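Tips from the bench: simulation before the real arm

By Danica Jireš

Most tips on these pages are for the hands. These ones are for the computer that stands next to the workbench, and for people who write the programs which tell a gripper where to go. I have collected them during two winters of work on our small picking program, which we call Dondholm. Some are very simple. I have still broken every one of them.

Write the units in the name
If a value is in millimeters, the name of the value should end in mm. We had one file in meters and one in millimeters, and between them stood a line that multiplied by 1000. Later somebody cleaned the first file and put it in millimeters also, and the line stayed. In simulation the arm only disappeared from the screen. On a real bench it would try to go through the wall. Now we convert in one place only, at the moment when the file is read.

Save the random seed together with the result
When the program places the parts by chance, print the seed on the first line of the log. Our worst error came in run 1963 of a long night, and we could repeat it the next morning because the seed was there. Before that we had a beautiful collection of errors which we could never see a second time.

Keep the lights as they will be at home
A camera program that learned under flat, even light will be confused by the first shadow. Turn on the shadows in the renderer even if it becomes slower. The gripper's own shadow is the most important, as it moves together with the gripper and arrives at the part before the fingers do. My segmentation took it for an object many times. What helped was to render the same pose with the light in several positions and to compare the masks. If the mask changes when only the light changes, the problem is in the mask.

Hide the gripper from its own camera
When the camera rides near the fingers, the fingers are always in the picture. Make a mask for them, and make it for every opening, not only for fully open. We store a small table of masks, and the program chooses by the finger position. Leave a few pixels of extra border. Too much border and you lose the part in the last moment before the grip, so try it on your own parts.

Look at the planner's path with the fingers open
This one is from Alžběta Gajdoš, who had it from her years with sewing machines: check the width of the foot, then the needle. Many planners test collision with the fingers closed, because this is the default model. Open fingers are much wider, and next to a tall neighbor part the outside of the finger hits first. Set the collision model to the widest opening you will use on the approach. Then let the planner complain.

Do not start with a bigger number of tries
We gave the planner 3000 tries for one pose and it found a path, long and strange, with the wrist turning almost all the way around. With a better starting pose above the part, it needs very few. If your planner must work hard for a simple reach, move the starting pose first -- it costs nothing.

Separate the approach from the grip
Make it two steps in the code, with a stop between them. At the stop take a new image and correct the position. It also gives you a good place to save a picture for the log. I save one at every stop and look through them with my coffee, quickly, like a deck of cards. The strange one jumps out.

Fix the parts in simulation when they are fixed in life
If a part is screwed to a plate, join it to the plate in the model also. I once left a block free by mistake and the physics made it shake a little, so small that I did not see it. The pose estimate shook too, and I spent most of January on the filter.

Clean the scene file
Old test shapes stay in the file like old paint cans in the garage. Delete them or put them in a folder named "unused". Alžběta keeps a short text file next to each scene, with one line for each object and why it is there -- if she cannot write the line, the object goes out.

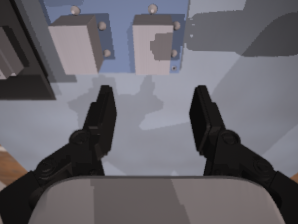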